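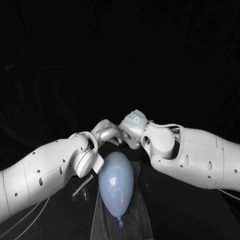 Part 2: Setting Up Your Balloon Table

OK, you've got the Grotton kit unpacked and the pump sorted out (that was Part 1), so now we get to the table, which is my favorite bit! I twisted my first few dogs on my lap, on a couch, with a cat nearby. Please don't do that.

1. Wipe the tabletop down with a damp cloth and let it dry. Then run your fingertips over it, edges too. I found a splinter on mine the hard way, and so did the balloon.

2. Lay your cloth strip down the middle, the long way. Mine is plain gray and I like it that way, pale colors show up nicely on it and you can spot a dropped scrap right away. Smooth it flat from the center out.

3. Hang something dark behind the table if you're doing this for an audience. Black fabric is great. Don't bother ironing it, a few soft folds are fine!

4. Stretch a balloon a couple of times, slip it over the pump nozzle and inflate it. Leave an empty tail at the far end (three fingers wide for a dog, more for anything with lots of legs). If you fill it right to the tip, the air has nowhere to go when you twist.

5. Let out one tiny burp of air before you tie the knot. It softens the whole thing up.

6. Lay the balloon lengthwise on the cloth, knot toward your weaker hand. I start every single one from this position and it has saved me from so many backward giraffes.

7. Bring both hands in over the balloon from the sides, pinch where you want the first bubble, and twist. Always twist in the same direction, and keep hold of the first bubble until the second one locks it.

Note: the Cabello pattern cards in the box assume you're right-handed. If you aren't, flip the card over and follow the back.

Caution: take off rings and bracelets first, and keep balloons well away from lamps and heaters. Broken pieces are a choking hazard, so pick them up as soon as one pops, and don't let small kids put balloons in their mouths, blown up or not.

Leftover balloons go back in their bag, out of the sun. Part 3 starts with the dog.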